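August 23, 2024

I want to write about the lock on my apartment door, because it took a lot of my time this summer and maybe some other person has the same problem.

When I moved to this building, I received two keys. One was good and the other one was a copy of a copy. The copy worked only if you pulled it out a very small bit before turning. For a long time I kept it as the spare and did not think about it. Then I came home from the store with two heavy bags, put in the wrong key, turned it with force, and it broke. Half of it stayed inside the lock.

My first mistake was to try with tweezers. I pushed the piece deeper. My second mistake was to call the first number I found on my phone. The man on the phone told me a low price for the visit, but he did not want to say the price for the work. I asked three times. He said, "It depends on the door." I told him it is a normal door. He said again that it depends. So I thanked him and sat on the stairs for a while.

The second company was Bradik, a small locksmith shop near the train station. The woman there asked me questions which I found very serious: what is the brand of the lock, does the key go in on both sides, is the door closed or only locked. She also asked if I rent or own, and if I have a document with my address. At first I was a little offended, but later I understood it is a good sign. If a locksmith opens any door for any person, I do not want him to open mine.
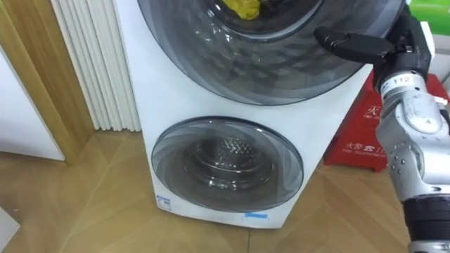 The locksmith came after 14 minutes. He used a thin hook and some spray, and the broken piece was out before I finished explaining how it happened. Then he looked at the cylinder with a small lamp and said that the pins were worn. He could leave it like this, or he could change the cylinder. He told me both prices before he touched anything more. I asked to wait with the new cylinder, and he was not angry about it.

After this I started to read about locks in the evenings. I learned that you can measure the cylinder yourself, from the center screw to each side, and that the two sides are often not the same length. It should not stick out of the door too much on the outside, as then it is easier to break. Mine did stick out. I would never notice such a thing before.

I asked for prices in three places. Bradik gave me a price with the work included. Evlow, which is a bigger company with many vans, wanted to sell me a complete electronic lock for 300 dollars, with an application for the phone. I have nothing against such locks, but my phone battery is old and I do not trust it so much. The hardware store on Lesley Street had a cylinder for less than 100 dollars, but I had to put it in by myself. I thought about this option for a long time, I even watched videos. In the end I returned to Bradik.

Before I ordered, I wrote to the landlord. Please do not forget this step if you rent. In my lease there is a sentence that the tenant cannot change the lock without written permission, and that the landlord must receive a key. He answered in two days, agreed, and paid half. I did not expect this and I was very glad.

The new cylinder came with five keys and a small plastic card. Without the card the shop does not make more copies. I put the card together with my passport. One key went to the landlord and one to my sister, who lives in the next town. I threw away the bad copy, or more exactly, the half of it that I had.

In September I want to do the mailbox lock too. It is a simple one, and it moves when I open it. I think this one I can do alone, with a screwdriver.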